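Home | Tickets | Knowledge base | Contact
Last updated: 13/11/2024

Ticket 2351 – Tablecloth creeps to one side during folding
Product: Lirnine printed table cover, off-white with flowers
Opened by: Bukola Oyelaran
Status: open, waiting for customer

First message
Hello, I bought this cover from Mevora in September for the table where we fold the clean washing. The cover is pretty and I would like to keep it. My trouble is that it moves. When a big piece is pulled flat, the cover goes with it, and after 19 or 20 pieces the front edge hangs lower on the left than on the right. I must stop and pull everything straight again. With small things like face washers it stays in its place.

Reply from support
Thank you for writing to us. Please tell us if the cover was washed before the first use, and with which product. Please also tell us if there is anything between the cover and the table top.

Customer
It was washed two times with Plalteck liquid and the softener of the same brand. There is nothing under it – the cloth lies directly on the table.

Reply from support
Softener can make this cotton more slippery on the underside. Please wash it once at 40 degrees without softener, dry it on the line and try again with your usual load.

Customer
I did this. It is better but not solved. Now the cover moved around 9 centimetres in one afternoon, before it was much more. I tried also four clips from the Ajayi hardware shop, but the clips at the front catch the sleeves, so I took them off. The dark things seem to be worse than the light ones, maybe only because they are heavier. I add the table with the red and brown pieces and the basket.

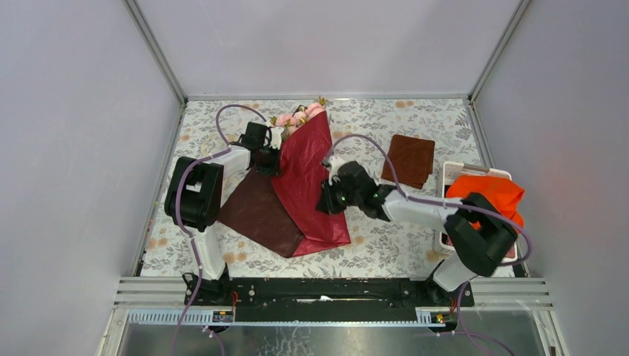
Can I put a rubber mat under the cover, or will it leave a colour on the cloth?

A plain white or clear non-slip mat is fine, but please avoid black rubber, as the colour can pass into the cotton when the cloth is damp. Cut the mat a little smaller than the table top on every side and let the cover dry fully before you lay it down.

Customer
Thank you, this is clear. I will buy the white one and cut it on the weekend. I write again after the next big wash.

Support note
Mat is part no. 351 in the accessories list. Price sent to customer by email. Keep ticket open until she answers.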